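Reset rules for the tabletop cells, please argue here and not in chat

ArnelLagman
Posted 1/18/25
The shared rules doc for the kitchen cells is at version 2 and still says "return the scene to a sensible state." I would like to meet the person who thought that was a rule. Proposal: a written start layout for every task, a list of what may be on the table, and no episode counts unless the operator has checked the table against both.

trostwood_tina
Seconded. Half the Simbridge batch went back last September over this. 66 episodes, all labeled "tidy table start." You could call it tidy if you were raised by raccoons.

beltsander
Disagree, loudly. Write down a layout and people will put the cup on the same spot every time. Then you have a policy that has memorized a cup. Mess is the point.

ArnelLagman
Mess is fine. I want mess with a signature on it. Give a region for each object, let the operator put it anywhere inside, log that it was done.

beltsander
So a permission slip for a banana.

ArnelLagman
Yes.

hlongwane_ops
We do regions at Hlongwane. Works okay. The part that bites is cable slack. Ours says no cable inside the reach of the arm at start, and you would not believe the complaints, mostly from people who have never had to re-terminate a connector at 6 p.m.

trostwood_tina
"Inside the reach" rules out the arm's own cables, unless yours is powered by prayer. Ours says secured to the links, with slack tested at full extension before the first run.

hlongwane_ops
Fine, steal that wording, I'll steal it back.

ArnelLagman
Something to argue over:
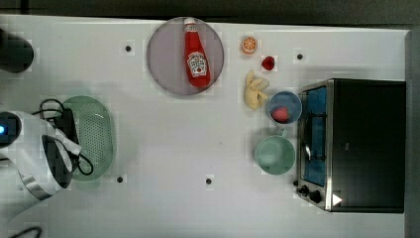
Kitchen cell, toaster oven on the right, ketchup on the plate.

By the current doc this passes. By mine you'd need to say whether the bottle belongs on the plate, and somebody would have to have an opinion on the cables over by the colander.

beltsander
I have an opinion. Bottle on plate is a great start state. Real kitchens look like that.

trostwood_tina
Cables get a no from me. Bottle I don't care, as long as it's written down.

lorkia_dan
Lorkia has 1366 words on fruit placement alone. Be careful what you wish for.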